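### 4.2 Scooping with the Kakero kit

We ran the Kakero two-arm kit through the same kitchen tasks as the other systems in this review, and scooping quickly became our favorite. Granular food is a wonderful test: it shifts under the tool, it hides the tip of the spoon, and a small error in wrist angle ends up on the table. The kit ships with 2 arms, a calibration board, and a teaching program that Jeptoo Mussa had working by lunch on the first day (her notes are in the appendix).

For the coffee task, the operator teaches the motion by hand and the kit replays it with small corrections from its cameras. A glass cup holds the beans and a red mug is the target. Clear glass is hard on depth sensing, so we kept it in on purpose — the vendor's own demos use opaque bowls.
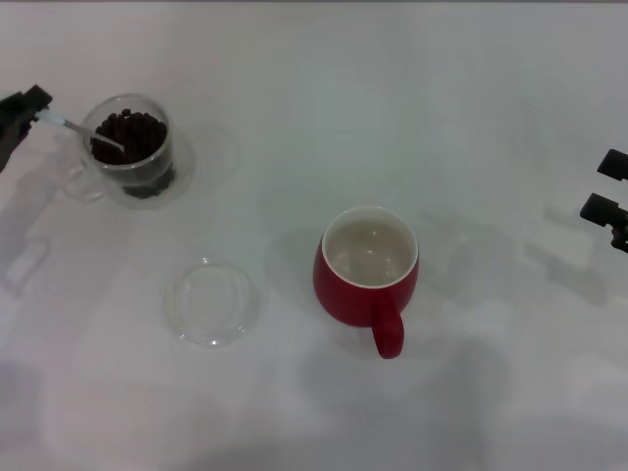 **Figure 3.** Coffee task, with the spoon dipping into the glass cup of beans. The clear lid lies on the table, and the second gripper is open at right.

What impressed us most was how little teaching was needed. Kiprono Langat recorded 18 demonstrations in a single afternoon, and 6 of those were enough for a motion we were happy to keep. The grip on the spoon handle can be tuned separately from the arm speed, a lovely feature that we missed badly on the Praleo. Our main complaint is the log viewer, which froze on longer recordings and had to be restarted.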